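Ostarach Finish Line Kit
Owner's Guide for Clubs

Section 4: Setting up on the day

Read this section the night before. Reading it on the bank with 14 juniors asking when they're on is possible but we don't recommend it. If you haven't charged the handsets yet, go back to Section 3 and then come forward again tomorrow.

This section covers sprint and long-course regattas for dragon boats, outriggers and anything else that crosses a line under human power. Sailing clubs should use the supplement, which is shorter and ruder about wind.

4.1 Choosing the finish side

The Hirnex sighting post goes on one bank or pontoon and the reflector goes opposite. The post wants to look away from the sun. For most afternoons in most places, put it on the western side. For a race that starts in the morning and finishes when the sausages run out, pick the side that suits the finals.

1. Walk the finish line before the marquee goes up. Marquees are put up on the finish line more often than you would think.
2. Stand the tripod on firm ground, legs fully open, and hang the weight bag from the centre hook. Fill the bag with sand or water. Do not fill it with drinks, as it will get lighter through the day.
3. Level the head using the bubble. Check it again after anyone has leaned on it.
4. Fit the sighting post and turn the collar until it clicks twice. One click means it will fall off during the final.

CAUTION: Do not stand the tripod on a floating pontoon that is also used for loading crews. Twenty paddlers stepping off together will move your finish line.

4.2 Pairing the start and finish handsets

The handsets talk to each other over open water at a range of nearly 900 metres. For anything longer you need the relay. A 3,000 metre course with turns usually brings the boats back past you, so measure the distance between the two officials and forget the distance the crews will paddle.

1. Switch on the finish handset first. Wait for the steady green light.
2. Switch on the start handset and hold SYNC until both units beep together.
3. Press START on the start handset. The clock on the finish handset should begin running.
4. Press STOP on the finish handset, and write the time down on paper. You are going to throw this piece of paper away, but you will have proved you brought some.
5. Walk the start handset out to the start boat and repeat steps 3 and 4 from there.

Note: If the display shows 646, the handsets have paired with something else. At a big regatta this is generally another club's kit. Turn both units off, move away from the other club, and start over. Please don't press buttons to find out what happens. What happens is that their heat ends.

4.3 Entering crews in Serra

Serra is the program on the tablet. It takes up to 599 entries for one event, and if you have more than that, congratulations, and ring us.

1. Open the event and tap Crews.
2. Import the entry list, or type it in. Names longer than the box will be shortened. Read the shortened versions before they go up on the big screen, especially if the crews have chosen amusing names.
3. Tap Draw to fill the lanes. The draw is random. You will be told it isn't.
4. Lock the draw. Once it's locked, changes need the race secretary's code.

Note: A scratched crew should be marked Scratched and left in its lane. Deleting it shuffles everybody below it, and the first you'll hear of this is from lane five, loudly.

4.4 Running a heat

1. Confirm with the start official that the boats are lined up. "Nearly" is not a yes.
2. Arm the finish handset. The light turns amber.
3. When the starter sounds the horn, the start handset begins the clock by itself. Do not also press START.
4. As each bow crosses the line, the post records a time. The finish judge calls lane numbers in order, and a second person taps them on the tablet.
5. If two boats are given the same time, tap Hold and look at the strip. The strip settles it. The coaches will want to help and should be given something to eat.
6. Tap Publish only when the finish judge has signed the sheet.

CAUTION: Ducks, pelicans and the safety boat will all trigger the post. Delete their times with the bin symbol. At the Plaston August regatta a pelican placed third in a masters heat and stayed on the results board through lunch.

4.5 Protests

Protests are between the crews and the chief official, and the kit has no opinion. You may be asked to produce the strip. Tap Events, then Strips, then the heat number, and hand over the tablet with the screen locked to that page. Meenakshi Joseph, who wrote the first version of this guide, used to add here that you should get the tablet back. We have kept that in.

4.6 Packing down

The kit goes back in the case in the reverse of the order it came out. The foam has holes cut to shape, and if something doesn't fit its hole, it's in somebody else's.

1. Publish the last results before turning anything off.
2. Turn off the start handset, then the finish handset, then the tablet.
3. Wipe the post and reflector with fresh water and a soft cloth. Salt eats the collar.
4. Empty the weight bag where you're standing. It's much heavier at the car.
5. Leave the case open indoors overnight. A closed wet case smells by breakfast and does not recover.
6. Count the tripod feet. There are three rubber ones and they are keen to stay at the lake.

For regattas over two days, take the handsets with you to wherever you're sleeping and charge them there. Power at the venue goes off when the canteen closes, whatever they said on the phone. Cloths and towels can go through an ordinary warm wash, no softener, which leaves a film on the lens.
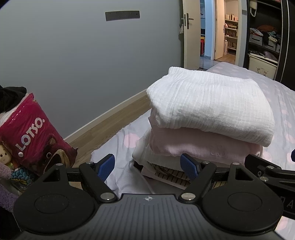
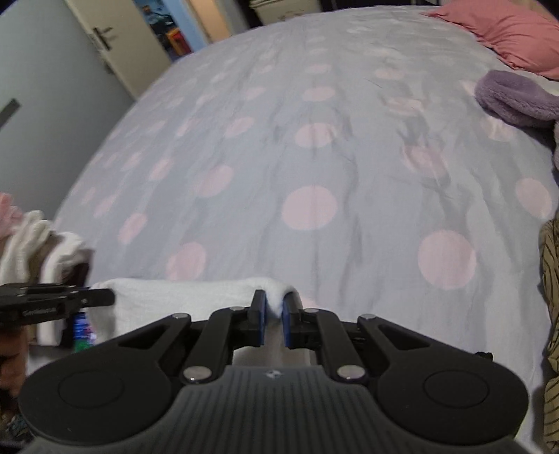
Figs 9 and 10. Folded fabrics stacked on the bed (Fig. 9); white towel along the near edge of the bed (Fig. 10).

4.7 If it still won't work

Check the batteries. Check them again with different batteries. After that, call the help line between 8 a.m. and 6 p.m. and ask for Gwawr Prothero, with the serial number from under the tripod head to hand. Outside those hours, use two stopwatches and a whistle, and enter the times in Serra by hand under Manual Results (Section 6.2).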